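### 4.2 Recording a route by remote control

1. Set the Clirkis rover on the pavement facing the way you want it to go. Wait 10 seconds for the position light to turn green.
2. Press **Teach** on the handset and give the route a name.
3. Push the left stick forward slowly. Hold a steady line – the rover copies small wobbles too.

 **Caution:** Keep the rover in sight while you drive. Stop for any car or person near the route.

4. Check the handset view before a long straight stretch. Patched or stained asphalt, like the darker band across this road, can be driven over at teaching speed.
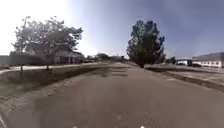
5. At the end of the route, release the stick and press **Save**. Routes can hold up to 2000 points.

**Note:** To redo the last part, hold **Back** for five seconds.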